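Telludden Street Names and Plaques, release 2

Maintained by Jawad Farooqui and Surachet Kaewkla
Last updated: 2020-04-12

This dataset records commemorative street names and wall plaques in two towns, Lonau and Testudthorpe, along with what each town's records say about who chose the name and when. It was built for work on naming disputes and is released as plain CSV.

Contents

names.csv — 500 rows, one per street name, past or present
plaques.csv — 200 rows, one per plaque, with the full inscription
changes.csv — 60 rows, one per renaming or removal

Rows link through place_id. A street that was renamed twice has three rows in names.csv and two in changes.csv.
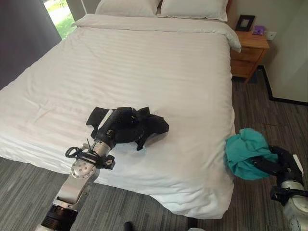

Black garment on a white duvet, with gripper.

Coding

The field honoree_type takes one of five values: military, political, religious, local, unknown. Both editors coded every row separately. They disagreed on 40 rows, mostly between political and local, and those are marked in the field disputed. We did not force a single answer; both codes are kept.

Dates come from council minutes where these survive. A date taken from a map is the date of the map — the name may be older.

Known gaps

The Testudthorpe minutes have a break before the first bound volume. Plaques inside private buildings are left out. Spelling follows the sign, so the Ejigu Steps appear under two spellings in names.csv.

Use

Free to reuse with credit to the Telludden project. Send corrections with the place_id and a source. The next release is planned for June.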